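Moving out of a rented lock-up, is a month's notice normal?

pebbledash_jo
Bit of a moan and a question. I've rented a storage unit at the Conero place off the ring road for two years, mostly stock for my craft stall. The rent has just gone up to 143 a month, with one email in November to say so. I want out. They say I owe a full month's notice even though I've hardly been in since summer. Has anyone got round this?
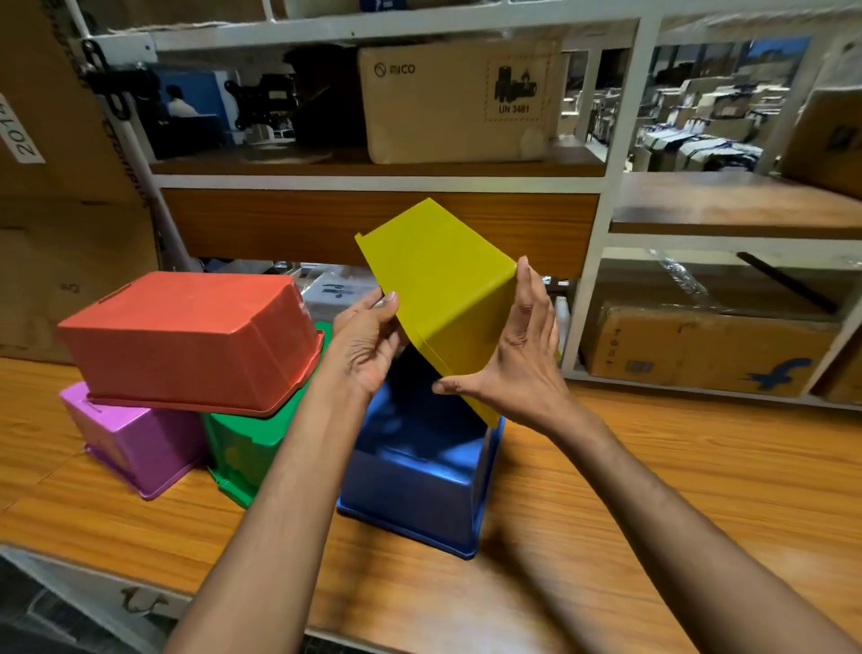 My contract says 28 days in one place and "one calendar month" in another, so I rang them and got two different answers from two people. Meanwhile I'm trying to get the stall down to what fits at home. The plastic bins are coming with me, the yellow and blue ones and the red one that sits across the purple and green, but the shelving can stay behind for all I care. Does anyone know which wording wins?

Maes
The one that suits you, I'd have thought. If they wrote it badly that's their lookout. Put it in an email and quote both clauses back at them.

leltetti
Not so sure, Maes. I was with the Brolamberg branch and they just kept my deposit till I'd paid the lot. Being right didn't get me my 40 quid any faster! I'd pay the month and use it to shift things slowly.

Maes
And that's why they keep doing it...

pebbledash_jo
Deposit is more than 23 quid but not by a lot, so I'm tempted to have the row. Spent Saturday sorting at any rate.
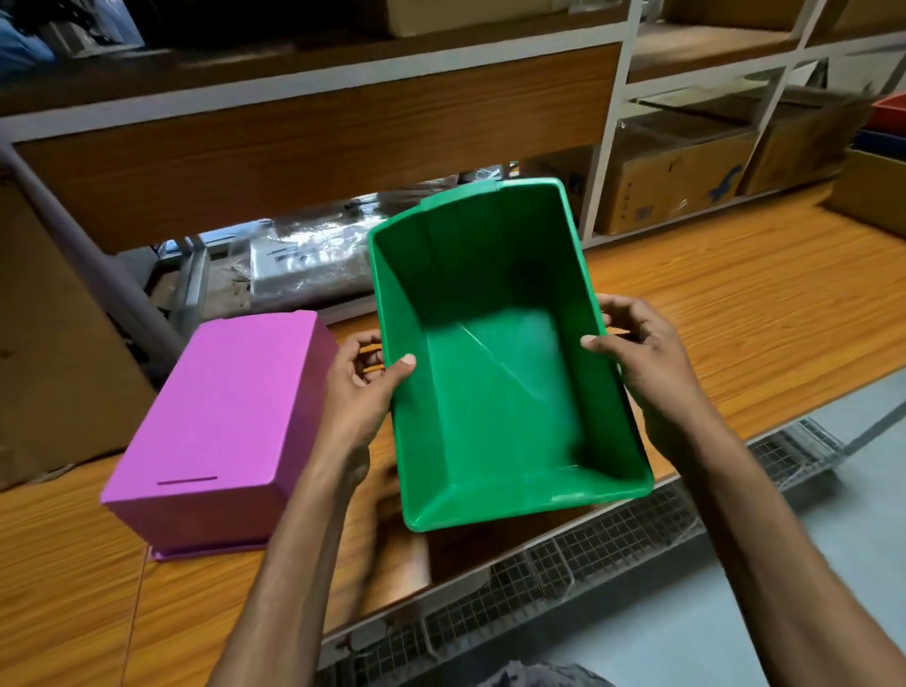

Green one, emptied out.

leltetti
Well that's a start. Did you ask if they'd let you drop to a smaller unit? No notice needed for that where I was, and it halved the rent for the last month.

pebbledash_jo
Ooh, no, I didn't know you could. Will ring again tomorrow (and write down who I speak to this time).

Maes
Still say send the email first. Then ring.

leltetti
OK, on that we agree. And take a photo of the unit once it's swept, with the door open. They tried to charge me for cleaning as well.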